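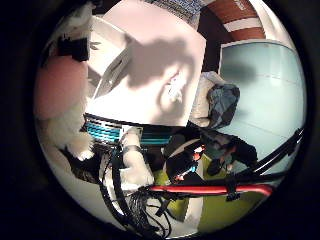
Teal slats below a pale panel. Tudby Toy Library, Feb 4, 2021.

1/ The Tudby Toy Library will reopen for lending by appointment this month. This thread sets out how borrowing, returns and donations will work until further notice. Members are asked to read it in full before booking.

2/ Appointments may be booked by telephone or through the members' page. Each household may book one visit per week. Visits last 20 minutes, and we ask that one adult attend on behalf of the household where possible.

3/ The loan limit has been raised from 2 items to 3 for every household, including those on the reduced membership rate. A puzzle, a game or a boxed building set counts as one item, whatever the number of pieces inside.

4/ The loan period is now four weeks. Items may be renewed once, unless another member has reserved them. Late fees remain suspended for all members through the end of August.

5/ Returned items are set aside for three full days before they are checked, cleaned and shelved. The catalog will show them as "resting" during this time. They can be reserved while resting but cannot be collected.

6/ Soft toys are handled separately. Those that can be machine washed are washed after every loan. 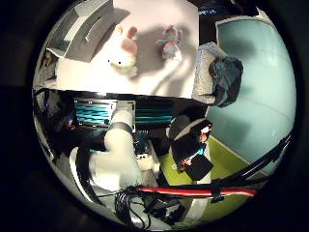

Those that cannot be washed are not being lent at present – they remain in the catalog, marked "on hold," and will return to the lending shelves when our cleaning guidance changes. Members who have one of these items at home may keep it until then at no charge.

7/ Please do not wash battery-operated toys at home before returning them. Wipe the outside with a barely damp cloth, remove the batteries and place the item in the bag provided. Report any fault on the yellow slip. There is no charge for ordinary wear.

8/ Missing pieces: please tell us. A game with one counter missing can usually be repaired from our spares drawers, which now hold more than 500 sorted parts. A game returned incomplete without a note will often go home with another family before the gap is found.
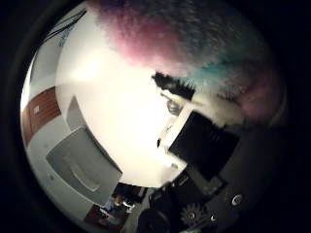 9/ Donations. We are accepting donations again on a limited basis. Please send a list by email first and wait for a reply. Items left at the door without arrangement cannot be taken in and will be passed to the town's reuse center.

10/ We are especially glad to receive wooden train track, floor puzzles with large pieces, picture lotto games in any language, and dolls' clothing in good repair. We cannot accept ride-on toys, helmets, car seats or anything with a missing safety label.

11/ The Adjei Collection of board games, given to the library by the Adjei family, has now been cataloged and may be borrowed on the same terms as other games. Several have rules in French only. Translated rule sheets are included in the box and should be returned with it.

12/ The Hikolness branch remains closed while the heating is replaced. Members registered at Hikolness may use the Tudby branch with their existing cards. Reservations made at Hikolness have been moved across and have kept their place in line. 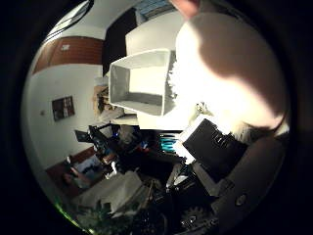 Photo: Araba Acheampong / Tudby Toy Library

13/ The catalog has moved to a new system, Clokura. It lists all 3000 items held at both branches and can be searched by age, by number of players and by type of play. Old passwords will not work. Please choose "new member" and enter your card number when asked.

14/ Some records carried over with the wrong age range. If a listing looks mistaken – a game of strategy shown as suitable from birth, for instance – please use the "report" button on the page and we will correct it.

15/ Membership renewals due during the closure have been extended by the length of the closure. No action is needed. Members who have already paid for a renewal will see the extra months on their account by the end of next week.

16/ Questions about accessible toys, switch-adapted toys or longer loans for families with medical needs should be sent to Araba Acheampong, Lending Manager, through the contact form. Telephone appointments are available on request.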